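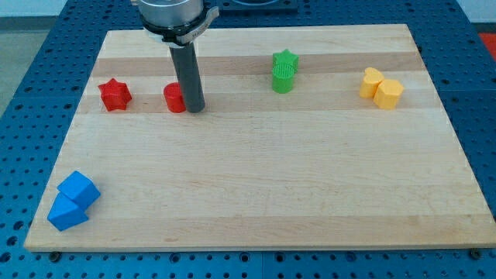
Coloured blocks on the maple board at Etdale, with the arm down beside the red cylinder.

What we're buying for the robot bench this year (and what we're not)

Thursday's budget meeting ran over, as it always does, so I promised I'd put the robot bench part in the newsletter and spare everyone the spreadsheet. The short version is that we have nearly 3,000 pounds to spend on it between now and the end of the year, the arm itself is paid for, and nearly everything on the list is small stuff!

I say small stuff, but small stuff is where we came unstuck last time. When Skotbridge bought the arm we planned for the arm, the table and the delivery, and then spent the next few months going back to ask for money for things that bolt on, plug in or wear out. Emiliano Camacho kept a list on the back of the workshop door and I've shamelessly copied most of it into the plan.

First up is a second end piece for the gripper, with the clamp ring and fixings to go with it. Barbier have quoted 622 pounds. I winced too, but at the moment we've got one, and if it gets knocked the whole bench stops while we wait for another (their lead time is 30 working days, and that's on a good month). I'd sooner have the spare sitting in a drawer. I did ask whether a cheaper tube from somewhere else would fit, and Emiliano gave me a look, so Barbier it is.

Then blocks. We print our own stars, hearts, cylinders and so on, and people assume that makes them free. It doesn't, of course, there's the filament and there's somebody's afternoon, and I've never once put either of them in a budget before. This year they get their own line: 266 pounds for filament in the four colours, plus a bit of printer upkeep. A few of you asked why we don't buy a nice boxed set. I looked! The ones I found were all cubes, and we want the awkward shapes as well. A star standing on its points is a very different job to pick up from a plain cylinder, and a block leaning on its neighbour is different again.

The maple board stays. It has a few marks on it by now but it's flat and it lies nicely on the perforated table, and I can't see what a new one would give us. We'll get a box of spare bolts for the table while we're ordering, as we seem to lose those at a steady rate (check your pockets, please).

The one big question is software. Our Plirico licence comes up for renewal in the autumn and there are two ways to go: stay on the basic seat, or move up to the one that lets two people plan jobs at the same time. I was all for upgrading back in January. Then I went through the bench diary and saw how rarely two of us had wanted it on the same day, and I've gone a bit cooler on the idea. I've budgeted for the basic seat and left what remains in a pot, so if the diary fills up over the summer we can think again without anybody having to beg.

Not on the list: a second arm. I know, I know. I'd love one as well, but it would need its own table and a good deal more floor than we have at Etdale, and I don't want to put in for one until we know where it would stand. If you've got a job in mind that really can't be done with the arm we've got, write me half a page on it, with how often you'd run it and for how long. That's far more use to me than a link to a catalogue.

The Barbier order goes in next week, so anything you want added to it needs to reach me by Tuesday lunchtime. Emiliano has the door list, and he's happy for you to write on it as long as you put a price next to whatever it is.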